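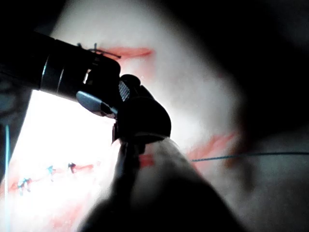

Jasley, 23/06/2022

4. Planning the equipment budget

The most useful thing we learned in our first year is that the arm is the easy part of the budget! Suturing is fine work, and a wrist that can bend down close to a practice pad and hold a thread is what everyone looks at first (we certainly did). Georges Khasawneh drew up the original list in March, and the instrument took up most of the page, with the pads and thread squeezed into one line at the bottom.

That line grew very quickly. A pad can be stitched along each of its cuts before it has to be replaced, and we had planned for 20 pads in the first order, with 700 lengths of thread from Hendricks. 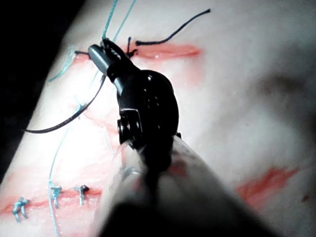 We now put thread down as a running cost, reviewed with every order, and ask for it in more than one colour. Black and light blue are easy to tell apart when several strands lie across each other, and we would happily pay a little extra for that. The revised plan allows for 1,000 lengths, and it is a pleasure to work without rationing them.

The second surprise was cabling. Bridell quoted for the arm and its controller, and Clidar for the small cameras, but neither quote said anything about what runs between the desk and the arm: leads, spare leads, small boards and somewhere to hang the slack.

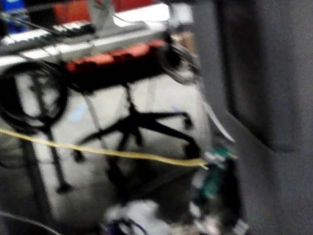 Figure 1. Work area from the wrist camera, with a yellow cable running to a small green circuit board.

We strongly recommend giving cables and connectors a heading of their own, with 2 spares of every lead that moves with the arm. They are cheap beside everything else on the list, and having the right one in a drawer is wonderful on a busy afternoon.
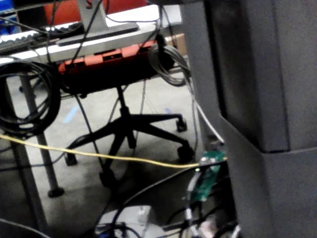 Floor space belongs in the same plan. Desks, chairs and monitor stands all compete with the arm for room, and our first drawing had left out the chairs altogether. We have since redrawn it at full reach, and the next section gives the layout we settled on, together with the order in which we bought things.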